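Groltlow FC Supporters Board > First Team > Chiriac loan to Irnum

Thread: Should we have let Chiriac go out on loan?

northbank_ron
Club site has it up now. Emilian Chiriac has joined Irnum on loan until the end of the season. No option to buy, and we can't call him back before May. He can't play against us either, so that rules him out of the home game in spring.

I don't get it. We have one fit left back and it's Ngata, and he is a center back who fills in. What happens when he picks up a suspension?

tessmarch
He's 19. He played 80 minutes of league soccer all fall, most of it in a match we had already lost. If he stays he sits on the bench and plays reserve games on a Tuesday. At Irnum he starts.

northbank_ron
At Irnum he starts for a team that gets beaten every week. I watched them at Donnelly Park and they defended with six men on the edge of their own box for the whole second half. He's an attacking left back. What is he going to learn there?

Pell
How to defend, I hope. He got caught upfield three times against Tromero and both their goals came down that side.

northbank_ron
One of them did. The second was a corner.

Pell
A corner he gave away.

widelefty
I was at the reserve match before the announcement and he didn't look like a player who wanted to leave. He went over to the fence afterward and talked to the kids for a good while. My guess is that Goodwin told him he wasn't in the plans and he took what was offered.

Also can we stop with "we can't call him back." The statement says no recall during the window. It says nothing about emergency recall if we lose a player to a long injury. Those are different rules.

tessmarch
Emergency recall is for goalkeepers only in this league. It used to cover everybody, and they changed it after that mess with the two brothers.

widelefty
OK, I didn't know that. Then I'm more worried than I was.

gate_c_mike
Long post. I went to the supporters' meeting on Thursday and took notes. Vaughan Goodwin was there for the first hour and Shona Purves from the front office stayed for all of it. This is what was said on the squad, as near as I could write it down. If you were there and remember it differently, say so.

1. Chiriac. Goodwin said the loan was his decision and the board did not push it. He wants him to play 90 minutes every week. Irnum pay part of his wages. Purves would not give the split. Somebody asked if there was a penalty clause if he doesn't play and she said yes, but wouldn't give the figure on that either.

2. Left back cover. Ngata is first choice until the end of the season. Keegan has told them he is happy there. Goodwin said they have asked two clubs about a short loan of our own and one said no right away.

3. Heitmann. Still training on his own. He is running but not kicking. No date given. Goodwin said he would sooner lose Helmut for another month than lose him for a year.

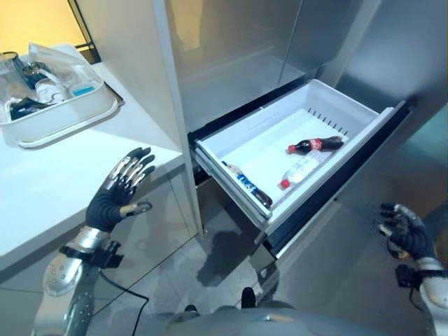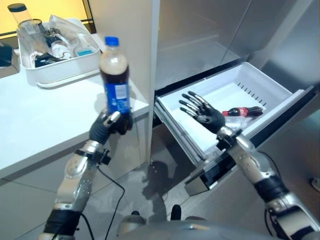
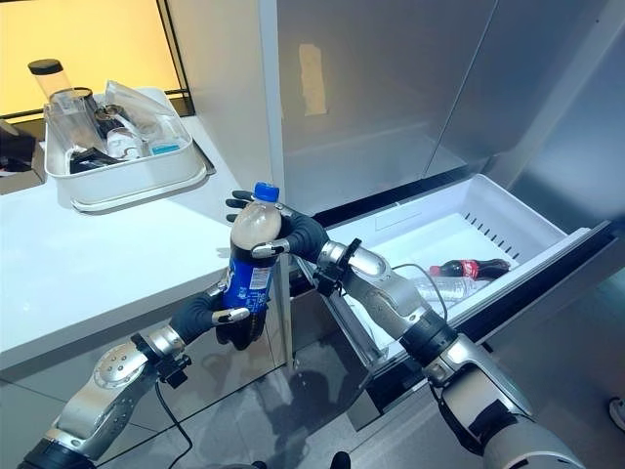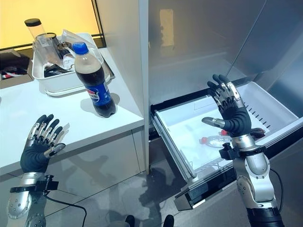

4. Ticket prices. No change for the rest of the season. There were over 300 season ticket holders who didn't renew last summer and Purves said they called every one of them. Main reason given was kickoff times, with price second.

5. Money. Purves said the fine from the Donnelly game was 2000 and it has been paid. She asked people again to stay off the field at the final whistle.

6. Away travel. Bus for the Tromero game leaves from the north lot, same as before. Names to the ticket window.

That's it. The rest was about parking.

northbank_ron
Thanks Mike. Did anyone ask why we didn't get the replacement in first and then send Chiriac out? That's my whole complaint. I'm not saying he shouldn't go anywhere.

gate_c_mike
Yes, a guy near the front asked almost exactly that. Goodwin said Irnum needed an answer that week or they would have gone to somebody else. He didn't look pleased about being asked.

Pell
Fair answer as far as I'm concerned. You don't get to pick your timing with loans. The other club has games to play too.

northbank_ron
Then you say no and find him another club. There are 11 other teams who could use a left back.

tessmarch
Name one that would start him.

northbank_ron
Tromero. Theirs is 34 and can't get back up the field once he's gone forward.

tessmarch
You want us to loan a player to the team one place above us?

northbank_ron
You asked for a name.

widelefty
I think both of you are partly right. The loan makes sense for him. It makes less sense for us this month. If Ngata stays fit we'll forget all about it, and if he doesn't this thread is going to be very long.

The part about Heitmann bothers me more. In the fall they said two weeks. Running and no kicking is where he was at the last meeting too.

Pell
Same. We score from crosses and he's the only one who can head the ball.

gate_c_mike
I should add to number 3, I missed a line in my notes. He saw a second doctor and there's no surgery planned. Purves said that, not Goodwin.

widelefty
Good to hear. Thanks.

halfway_line_hal
Does anybody know if Irnum's home games are on the radio? I'd like to follow how he gets on.

tessmarch
Only the second half, on the county station. They do the scores from everywhere else at the break.

northbank_ron
I'll be listening. I hope he does well, for the record. I still think it was the wrong week to do it.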